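選別場に機械が入ってからのこと

読了時間:7分

2024年4月7日(日)

鶏卵の包装と出荷をする会社で働いている。養鶏場から届いた卵を洗い、検査し、パックや紙製のトレーに詰めて送り出すのが仕事だ。社員とパートを合わせても大きな所帯ではなく、私は詰め工程の班をまとめている。

3月から、詰め工程の一部が自動になった。入れたのはBalterという会社の装置で、アームが2本、卵を一つずつつかんでトレーに移していく。出荷管理のほうはもともとPlangateというソフトを使っていて、今回はそこに装置の記録が流れるようになった。導入の話が出てから動き出すまでにいろいろあったので、忘れないうちに書いておく。

まず前提として、卵の工場はもうかなり自動化されている。洗浄も、ひびの検査も、重さの仕分けも、うちでは何年も前から機械がやっている。人の手が残っていたのは、規格から外れた注文の詰め替えだ。飲食店向けにサイズを混ぜて入れるとか、色をそろえて入れるとか、贈答用の箱に並べるとか、そういう注文が毎日来る。量が少なくて種類が多いので、大きなラインには乗せられない。1日に手で詰める卵は多い日で3,000個になる。

この作業は見た目より疲れる。卵は軽いが、ずっと腕を前に出した姿勢になるので、肩と首にくる。夕方になると手の動きが雑になって、置くときの音が変わる。音が変わったら休憩を入れる、というのが班の中での決まりのようなものだった。もちろんどこにも書いてはいない。

装置に動作を覚えさせるには、人がつかんで置くところを大量に記録する必要があると言われた。Balterの担当者の説明では、位置を数字で打ち込む昔のやり方だと、卵のように大きさがばらつくものは苦手なのだそうだ。そこで、カメラのついた手持ちのグリッパーを人が握り、それで卵をつかんでトレーに入れたり出したりする。人の動かし方がそのまま手本になる。うちの班からも5人が交代で、先方の事務所へ行ってこの作業をした。 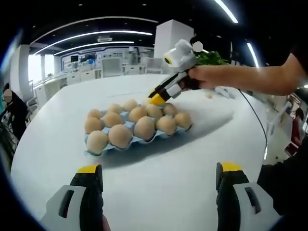
最初の日は、私も含めてみんな下手だった。指でつまむのとグリッパーでつまむのとでは、力の入れどころがまったく違う。卵に触れた感じが手に届くまでに一拍あって、その間に握りすぎるか、逃がすかのどちらかになる。隣の卵に当ててしまうことも多かった。トレーの端の穴はまだいいが、まわりが埋まっているところから一つだけ抜くのが難しい。

慣れるまでに人によって差が出た。意外だったのは、現場で一番速い人が一番苦労したことだ。その人は片手に2個ずつ持って入れるやり方が体に染みついていて、1個ずつ運ぶ動作がもどかしくて仕方がないと言っていた。逆に、入ってまだ日の浅い人はすんなりできた。本人は、手の癖がまだないからだと思いますと言っていたが、私には丁寧な性格のせいにも見えた。

失敗した分も記録として取っておくと聞いて、少し気が楽になった。私の割った分もどこかに残っているわけで、あまり見返してほしくはない。記録は全部で249回分を渡した。多いのか少ないのかは私にはわからない。先方は足りなければまた頼みますと言い、そのあと一度だけ追加の依頼があった。

往復の時間も勤務扱いにしてもらった。これは最初、会社の案では曖昧だった。機械に仕事を教えに行くのに移動は自分の時間というのはおかしいと班から声が出て、私が上に話をした。揉めはしなかったが、言わなければそのままだったと思う。同じような話が来ている職場の人は、初めに確認しておいたほうがいい。

さて、装置が動き出して何が変わったか。

速さだけなら、今のところ人のほうが速い。装置は1個ごとに少し止まって、考えるような間がある。ただ、休まない。昼休みのあいだも同じ調子で入れ続けているので、1日で見ると人の一人分より少し多い。割る数は、最初の週はひどかった。Lサイズより大きい卵が来ると、入れるときに縁に当てる。設定を直してもらってからは、人とあまり変わらないところに落ち着いた。

詰め工程に立つ人は、7人から5人になった。辞めさせられた人はいない。2人は検品と梱包のほうに移った。うち一人は立ち仕事が減って助かると言い、もう一人は前のほうがよかったと言っている。検品は座ってできるかわりに、ずっと目を使う。どちらが楽かは人による。会社は人を減らすためではないと説明していて、今のところその通りになっているが、春に退職する人の分の募集は出ていない。そこは班の全員が気づいている。

残った5人の仕事も前と同じではない。装置にトレーを補給する、卵の向きがおかしいときに止めて直す、割れたら拭く、記録をつける。手を動かし続ける仕事から、様子を見て手を出す仕事になった。肩の痛みは減ったという人が多い。そのかわり、止まったときに誰が行くかで気をつかう。前は自分の持ち場だけ見ていればよかったのが、全体を気にしなければならない。私の班では、時間で担当を区切ることにした。1時間ごとに交代し、担当の人は手詰めをしない。これを決めるまでの2週間は、みんなが半端に装置を気にして、手詰めのほうの間違いが増えていた。

もう一つ、Plangateの画面に装置の数字が出るようになって、手詰めの数も並べて表示しようという案が上から出た。これは断った。混ぜ方の難しい注文ほど人に回ってくるのだから、個数だけ並べたら人の側が遅く見えるに決まっている。注文の種類ごとに分けて出すなら考えると返事をして、そのまま止まっている。

贈答用の箱は、まだ全部手でやっている。模様や色の具合を見て、きれいに見えるものを手前に置く。どれを選んだか聞かれても、うまく言葉にできない。装置のほうでもいずれできるようになると言われたが、そのときはまた誰かがグリッパーを握りに行くことになるのだろう。次があるなら行きたいという人が、班には2人いる。

来月からは朝の立ち上げを私たちだけでやることになっている。今は先方の人が週に一度来て、清掃と調整を見てくれている。手順書はもらったが、写真が小さくて見にくいので、自分たち用に書き直しているところだ。洗浄のときに指先のゴムを外す順番が特にわかりにくい。書き終わったら、その話もここに載せるつもりでいる。

お問い合わせ | © 2024 選別場の日誌 | ページの先頭へ戻る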